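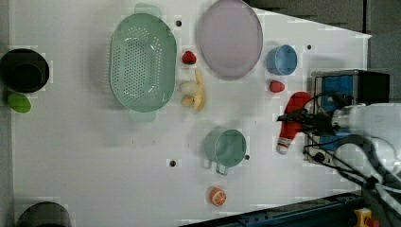
Muven Releases Fasura 3, a Task Planner That Knows When to Give Up

June 10, 2023 — Muven today released Fasura 3, planning software for tabletop robot arms working among clutter. Earlier versions would retry a blocked grasp until somebody went to lunch. The new one stops after 8 attempts, picks another object and logs a complaint.

"Our old planner had tremendous self-belief," said Felicidad Barredo, who leads planning at Muven. "We have fixed that."

Fasura 3 reads scene data from the Orlow perception package and replans in 800 milliseconds. Support for Buzatu controllers follows in July.

Press contact: Tamara Căpraru, Muven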